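Category: Consumer Studies > Unit 4: Reading the Claim
Last updated: August

Chapter 7. What Does "Lasts Longer" Mean?

Most of us have paid extra for something because the label said it would last. The Jedberg kettle costs $40 more than the plain one beside it, and the box promises "twice the life." Twice the life of what? The box doesn't say, and the company's own brochure is no more help.

Lesia Onyshchenko spent a winter collecting durability claims from flyers in the town of Clellano. She ended up with 312. Of those, 176 gave no test, no time period and no product for comparison. She was not surprised, and by the end of this chapter you may not be either. 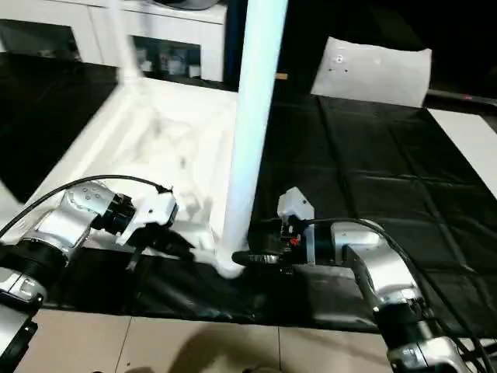 Who decides how long a household product should last?

Usually the maker sets its own target, chooses its own test and reports the results it likes. A warranty is a promise to repair or replace under certain conditions. It is a poor guide to lifespan, and a long one may simply mean that few customers ever bother to claim.

Be wary of the word "tested" as well. A hinge opened over and over in a dry room has been tested. Whether it will survive a damp cottage and two teenagers is a separate matter, and the label is unlikely to bring it up. Jabari Mollel, whose article on Kado cookware you will read in Section 7.2, asks for the test report before he believes the colour chart, let alone the lifespan.

Before you go on, find one durability claim at home and copy it into your notebook word for word. Keep it handy for Section 7.1.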